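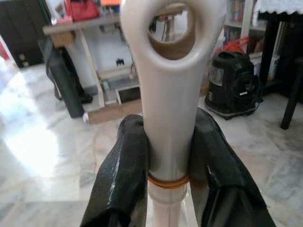

Households fix things in small ways long before they throw them out, and most surveys miss this. We asked people in Stivbridge and Grotdale what they had done to keep plastic goods going over the past year. Tape, string, glue, a bit of folded card. The commonest answer by far was the rubber band, of the sort in Figure 1, a thin orange-brown one sitting snug around the shaft of a white plastic handle. Few people called this a repair. When asked "have you repaired anything" they said no, then went on to list such things freely once we used the word "fix" or "sort out". So wording matters a lot, and earlier counts are probably too low. Claeys made much the same point about bicycles.

Figure 1. White plastic handle with a rubber band around the shaft.

The Minder questionnaire was used in both towns, with 300 households in all. Visits took about 27 minutes, mostly in the evening, all in November. Answers were coded by hand into 5 groups (see Yilma scheme, appendix). Coders disagreed mainly over cleaning - is it upkeep or not? We left it out.
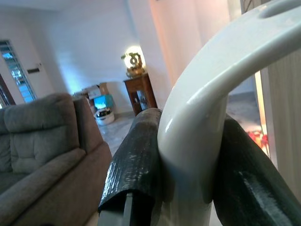 3.2 Handles and grips

Smooth, curved plastic came up often. People complained of slipping, less often of breakage. Older respondents in particular wrapped or padded grips, and did it again when teh wrapping wore thin. Grotdale homes reported more of this than Stivbridge ones, though the gap shrinks once age is accounted for. Cost was seldom given as the reason. Habit was. Several said a parent had always done it that way and they had never thought to ask why.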